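# Chapter 7: Pricing Independent Work

Chapter 6 dealt with the decision to leave salaried employment and the legal forms open to a one-person consulting business. This chapter deals with price. It covers the calculation of a minimum day rate, the choice between time-based and fixed fees, and the treatment of unpaid hours. Readers who have not completed the cash-flow worksheet in Section 6.4 should do so before continuing, as several figures are carried forward.

## 7.1 The Minimum Day Rate

A salary and a day rate measure different things. A salary covers working days, vacation, sick days and slow weeks, and the employer bears the cost of office space, equipment and insurance. A day rate must recover all of these from billed days only.

The minimum day rate is therefore defined as:

**(required personal income + business overhead + taxes) ÷ billable days**

The last term is the one most often misjudged. Clestell, a marketing consultancy with one owner and no staff, planned its first year on 211 billable days. Its records show that 136 were billed. The remaining 75 went to proposals, bookkeeping, travel and meetings with prospects who did not buy. The day rate had been set on the planned figure, and income fell short in the same proportion – a little over a third – although every invoice was paid in full.
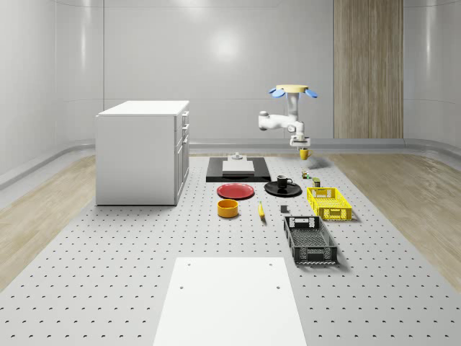 Starkell, a training firm that began in the same year, objects to the formula on the grounds that buyers do not care what a consultant needs to earn. Its view is that the going rate in the local market should be found first, and the cost calculation used only to decide whether the business is worth running at that rate.

The objection has merit and does not conflict with the definition. The minimum day rate is a floor. It states the price below which the business consumes its owner's savings, and it says nothing about what a client will pay. Market rates are taken up in Section 7.3.

## 7.2 Fixed Fees and Scope

Under a fixed fee, the consultant carries the risk that the work takes longer than estimated. The Girard project, used throughout this chapter, shows the effect. The fee was $3,617 for a brand review estimated at 38 hours. The agreement did not limit the number of revisions, and it did not state who would approve the final report.

Three documents from the project are reproduced in Appendix C:

- the original proposal
- the time log, by task
- the revised agreement signed in June

Compute the effective hourly rate at the estimated hours, then again at the hours actually logged. Keep both results. They are needed for Exercise 7.2 and for the comparison with the Flindodholm retainer in Section 7.4, where the client paid monthly and unused hours expired.

A fixed fee should be quoted only when the deliverable, the number of revisions and the approving party are all in writing. Where any of these is missing, quote by the day.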